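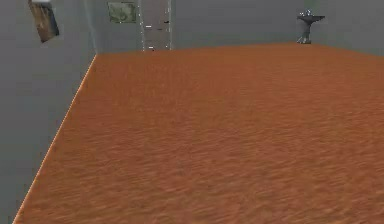

Fidelina Londoño asks whether a tenant who vacates a rented storage hall may be charged for the condition of the floor when no inspection was carried out at the start of the lease. Her full message follows.

Our association rented a hall at the Navmont site in Brurnholm for the storage of exhibition materials. The agreement ran month to month and required notice of 90 days, which we gave in writing. We removed everything before the end of the term and returned the keys to the site office in April. The landlord has now informed us that the deposit will be withheld in full toward "restoration of floor surface." No figure has been given for the work, and no invoice was attached to the letter.

The agreement contains a clause requiring the hall to be returned "in the condition received, ordinary wear excepted." There was no joint inspection when we took possession. We have a small number of photographs from the first week, but they show mostly our own crates. I would appreciate advice on the following points: whether the landlord must show what the floor looked like when we moved in, whether we are entitled to see an estimate, and whether we should pay anything while the matter is open.

I should add that we would like to rent from the same landlord again and would prefer to settle this without going to court.

Agnes Baxter

The answer depends first on your written agreement and second on the law of the place where the hall is located. Commercial leases often receive less protection than residential leases, and rules on deposits that apply to apartments may not apply to a storage hall. Please read the following with that in mind.

As a general matter, a party that keeps a deposit should be able to state what the money is for. A phrase such as "restoration of floor surface" does not identify the damage, its location, or the cost of repair. You may request, in writing, an itemized statement together with any estimate or invoice on which the landlord relies. Send the request by a method that provides proof of delivery, and retain a copy.

On the question of condition, the absence of an inspection at the start affects both parties. The landlord may have difficulty showing that the floor was in better condition before your term, and you may have difficulty showing that it was not. Your photographs should be submitted even if the floor is visible only between crates. Please also look for the following:

Any advertisement or listing for the hall from before your term.
Delivery receipts on which a driver noted the condition of the premises.
Correspondence with the site office concerning cleaning, leaks, or repairs.
The name of the previous tenant, who may be willing to provide a short statement.

Wear from the ordinary use named in the agreement is normally excluded from such charges. If the agreement names storage as the permitted use, marks left by pallets and carts may fall within that exclusion. Deep gouges, chemical spills, or anchor holes are more likely to be treated as damage.

I would not advise any further payment until the statement has been received. Please check whether your agreement sets a deadline for objecting to a deduction. Some forms provide a short period, and a late objection may be treated as acceptance.

If you wish to preserve the relationship, you may propose a joint visit to the hall before any work begins. A signed note of what both parties observed is frequently enough to settle a matter of this kind.

Raselix

Ask for the invoice. We had the same thing with a unit at Phetsri and they dropped it after the second letter. Clause 59 in our contract was the deposit one, yours may be numbered differently.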